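Filed under: People, Small Business

Karim Awwad started the Astel toy library in June, in a rented hall with a sloping floor and one working heater. Families pay a small fee and borrow toys for a fortnight. It now has 300 members.

"I thought we'd get a few neighbours," he says. "Then the kinder down the road put up a notice."

Awwad drove trucks before this. He has two children, and says the idea came from stepping over things they no longer played with.

"A kid loves something for two weeks. After that it's under the couch."

Puzzles and ride-ons go out most. Bricks are popular too, but they are the hardest to check back in.

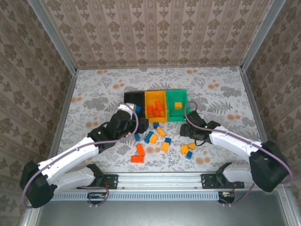 Toy bricks and sorting bins.

The missing pieces don't bother him much. He stopped charging for them after a mother came in close to tears over a lost train wheel.

"It was a wheel. I've got a drawer of wheels."

Money is a different matter. The lease on the hall is up for renewal and the rent will rise. Floor Dijkstra, who does the books, wants to put up the fee. Awwad would like to hold it for another year and open on a second morning instead.

"We've had that argument a few times," he says. "She's probably right."

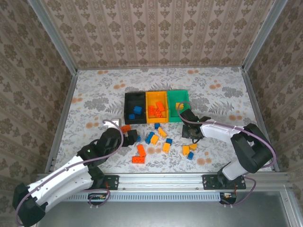 Blue bricks in the black bin, orange in the yellow.

He is also looking for someone handy with a sewing machine, as the dress-ups are wearing out. Enquiries can be made at the hall during opening hours.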